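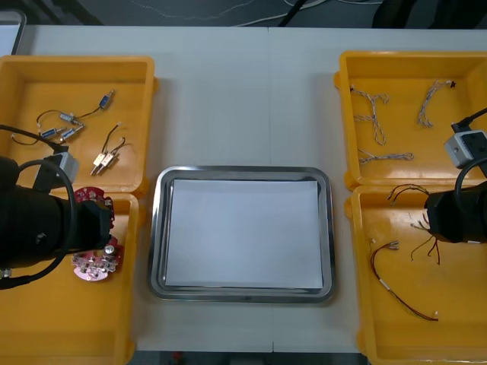 Yellow bins on both sides, a paper-lined steel tray in the middle.

I have been sorting the drawer under our kitchen phone shelf for most of December, and I'm happy to say it now opens without a fight! When we moved here from Lyons we packed it just as it was, and the old Ikmont dresser it lives in has held more than 200 odds and ends ever since: chargers, adapter plugs, picture hooks, a door chain, and keys to goodness knows what.

My best advice is to tip the whole lot out in one go. Poking around in a full drawer only moves the muddle from front to back, and you'll lose heart by the time the kettle boils. Spread an old sheet on the table first, pour yourself something warm, and give each kind of thing its own container. Shoeboxes, loaf pans and ice cream tubs are all fine. 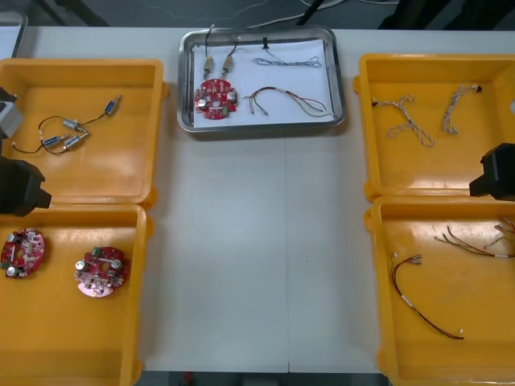
Small parts with thin black wires, kept together in one deep tray.

Cords are the worst of it. Wind each one loosely around your hand (never tightly around the plug), fasten it with a bread tie, and write what it belongs to on a bit of masking tape. If you can't name it, put it in an envelope and give it until spring — then let it go to the electronics recycling.
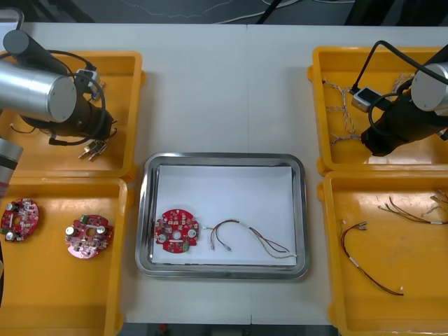 Batteries deserve a little home of their own, away from keys, coins and paper clips. Put tape over the ends of any 9-volts, keep old and new ones apart, and don't leave them in the sun on a windowsill. Little metal connectors with short pins, like the one over the upper-left yellow tray, do well in a small lidded jar, where they can't slide to the back and hook themselves onto the string. I use two old jam jars for mine.

Before anything goes back, vacuum the drawer and rub the runners with a candle stub. Then put the scissors and tape at the front, and the spare fuses behind them.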